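What the arm changed in our test room

Jul 2, 2024

I have worked in the test room at Drevelum for 14 years. Most of that time I turned knobs. A kitchen appliance would come in, and one of us would sit with it and work the dials and the door until the sheet was full. My longest sheet was 1587 door openings on one oven, and my wrist hurt until August.

Now we have an arm on the bench for that. Zerrin Güler set up the first program in the spring, and the rest of us learned from her. There were seven of us in the room before and there are seven now. I know people will ask, so I'm putting it near the top.

What did change is the day. I used to sit for a whole shift. Now I set up, watch the first runs, write down what looks wrong and go do something else. Oğuzhan liked the sitting. He had the radio and his own pace, and he says the new job is mostly waiting for a machine to need him. I can't argue much with that. Our pay grade was written for the old work too, and Ferhat Ersoy is still talking to the office about it.

Microwaves with dials are my part. White on a white table is hard on the eyes by the end of the day – I asked for a darker mat and was told next quarter.

The parts of the job, as they stand now:

1. Setup. The microwave goes on the table with its front clear, and the gripper waits off to the right of the control panel, above the table.
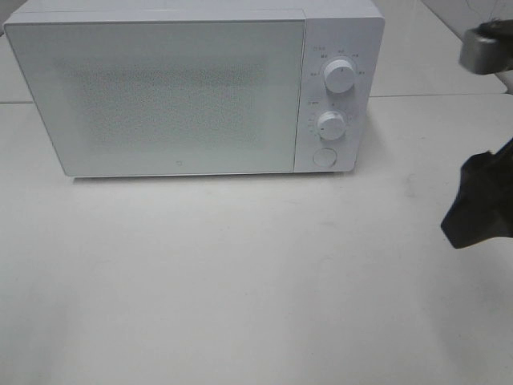 2. First runs. I stay for these with a hand near the stop button. After that I check back every 37 minutes, which is Zerrin's number, and I have never asked where she got it.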